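Research > Input Devices > Working Papers > Section 4

Print this page | E-mail this page

4. Key Travel and Error Rate in Low-Profile Office Keyboards

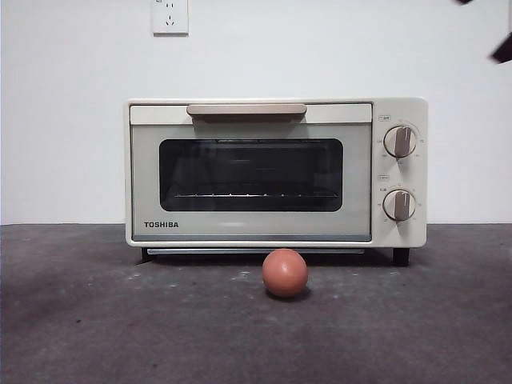
The second part of the study compared three corded low-profile keyboards under ordinary office typing. The units are referred to by the names used in the purchasing records: Gudow, Tuller and Oláh. All three have a full numeric keypad and connect over USB without a separate driver. They differ mainly in key travel and in the shape of the keycap, which is flat on the Gudow and slightly dished on the other two.

4.1 Participants and task

A total of 34 office workers took part. Each typed from printed copy for three sessions, one per keyboard, with the order rotated across participants. The copy consisted of business letters and short tables of figures, so that both the main block and the keypad were used. Participants were told to type at their usual pace and to correct mistakes only if they would normally do so. Tilt legs were left folded in all sessions. Chair and desk height were set by the participant before the first session and were not changed afterward.

Keystrokes were recorded with the Prarer logging tool, which runs in the background and stores a time stamp for each key press and release. The tool does not separate a deliberate double letter from a repeated key caused by a long press. These cases were checked by hand against the source text.

4.2 Error coding

An error was counted when the typed character differed from the copy, when a character was missing, or when an extra character was present. Errors that the participant later corrected were kept in the count. Across all sessions the log contained 3674 errors. Of these, 2551 were on the main block and the rest were on the keypad, the arrow cluster or the function row.

Missing characters were treated as a separate group. A light press that did not register leaves no trace in the log, and from the record alone it looks the same as a letter the typist skipped. There were 752 missing characters on the main block. We did not try to divide them further -- the session notes were too uneven to support it.

4.3 Results by keyboard

The Gudow, which has the shortest travel of the three, gave the most extra characters. Most were on keys next to the intended one and fell in the outer columns, where the little finger is used. The Tuller and the Oláh were close to each other on this measure. Missing characters showed a different order: the Oláh was highest and the Gudow lowest.

Keypad errors did not follow travel in any clear way. The zero key on the Tuller is narrower than on the other two units, and entries ending in a double zero were often short by one digit. Removing these entries brought the Tuller keypad in line with the Oláh.

Typing speed fell slightly in the first minutes of each session and then leveled off (Figure 4). The drop was largest for participants whose own keyboard at work was a full-height model. By the end of the session the difference between the two groups was small on all three units -- smaller than the spread within either group.

Figure 4. Mean typing speed by minute of session, all keyboards combined.

4.4 Limits of the comparison

Only one unit of each keyboard was tested, and wear was not measured. The sessions were also too short to say anything about comfort over a full working day, and wrist position was not recorded.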